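Stories > Short Fiction > The Sutum Ferry

August
by Lihua Lei

Missed the four o'clock. Saw the back of it going, all that white water, and Guilan Zou stood on the slipway with one shoe undone and the urn in a carrier bag.

Next one at six. Last one. She sat on the wall.

Her mother had wanted Sutum. Not the town, the island, the far side where the huts used to be. Had said it once, over the washing up, and then never again, and her brother Feng said that didn't count as a wish, that was just talk. He'd wanted the crematorium garden. Plaque, rose bush, 534 pounds. Guilan had gone round at breakfast while he was at work and taken her off the sideboard. Left a note. Left a bad note, she thought now. Gone to the sea with Mum. You could read that wrong.

She rang him. No signal. Walked up and down with the phone over her head. One bar by the bins, then none.

There was a pub up the lane, the Maklow Arms, and she went in for the landline. Dark after the glare. Crisps, dog, somebody's radio going on about rain.

"It's for customers," said the woman.

"Half a cider, then."

"Which?"

"Any. Please."

The phone was in the passage by the toilets. It rang and rang. Then his voice, out of breath.

"Where are you? Where the hell are you? I've had the police on."

"You haven't."

"I've been about to have the police on."

"I'm at the ferry. I missed the ferry."

Nothing. She could hear him sitting down, the kitchen chair, the one with the bad leg. She wound the cord round her thumb untill it went white.
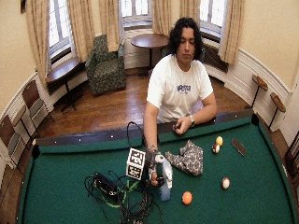
"Is she alright?" he said.

"She's in a bag."

"What bag?"

"The good one. The thick one."

He made a noise and she thought he was crying and then he wasn't, he was laughing, or it was both. She started as well. A man came out of the gents and edged past her, sorry, sorry, sideways like a crab.

"What time's the next?" said Feng.

"Six. It's the last."

"It's two hours from here."

"I know it is."

"If I go now. If I don't stop."

"Don't drive like an idiot."

But he'd gone, hung up, and she stood with the thing purring in her ear. Looked at the clock over the bar. Ten past. Two hours from ten past. She did it three times on her fingers and it came out wrong every time.

Drank the cider. Went back down. The light had gone long and yellow and there were gulls on everything. She put the bag on her knees and told her mother about the rose bush, the price of it, and about the note, and how he still hadn't mended that chair.

Ten to six, the ferry came in. Five to. A boy in oilskins unhooked the chain.

"You coming, love?"

"Can you wait? My brother's on his way."

"How long?"

She looked up the lane. Hedges, a tractor, heat coming off the road.

"Twenty minutes?"

He looked at the bag. Looked up at the wheelhouse, where there was only a cap and an elbow.

"Dad," he shouted. "Engine's playing up."

"Is it?" said the elbow.

"Sounds like it to me."

The engine stopped. Guilan sat back down on the wall and did up her shoe.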